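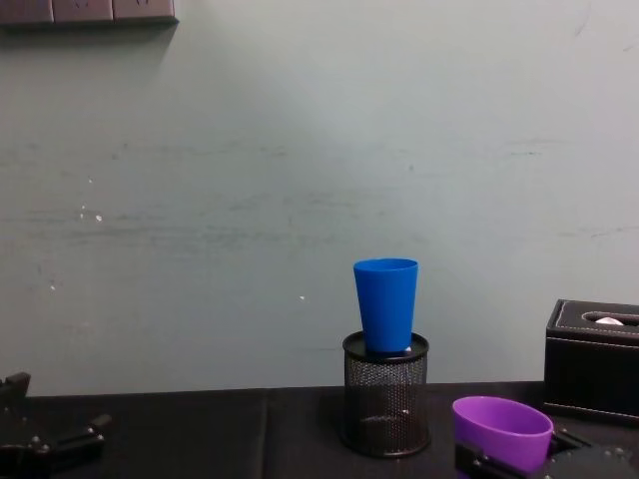
Unit 3: Nesting and Seating of Tapered Vessels

Handout, revised 13 Jun 2018
F. Villanueva

3.1 Terms

Taper: the reduction in diameter from rim to base. A drinking cup is widest at the rim, so its base will enter an opening that its rim will not.

Seat: the line of contact where a tapered wall meets the edge of an opening. Above the seat the cup is free. Below it, the cup is enclosed.

Free height: the distance from the seat to the rim of the cup.

3.2 Cup in a pen holder

The blue plastic cup stands upright with its narrow end inside the circular opening of a black wire-mesh pen holder. Most sketches handed in last December drew such a cup resting on the rim of the holder by its base. This is wrong for any base narrower than the opening. Draw the base inside.

Two cases are to be kept apart:

Wall contact. The cup wall bears on the rim of the holder and the base hangs clear.
Floor contact. The base reaches the bottom of the holder, or something already in it, and the wall carries little or no load.

A side view does not always settle which case applies. Mesh shows the lower interior only dimly, and small items near the rim can hold the cup off its seat.

3.3 Stability

The stack tips about the bottom edge of the holder. A large free height raises the center of mass, so a smaller tilt will topple it. For the worksheet, take the empty holder as 50 mm in radius and ignore the mesh openings.

A cup on its side, such as the purple one, rests on a line along its wall and has no seat. Treat it under rolling (Unit 4).

Reading: Course reader, p. 31 - skip the proof.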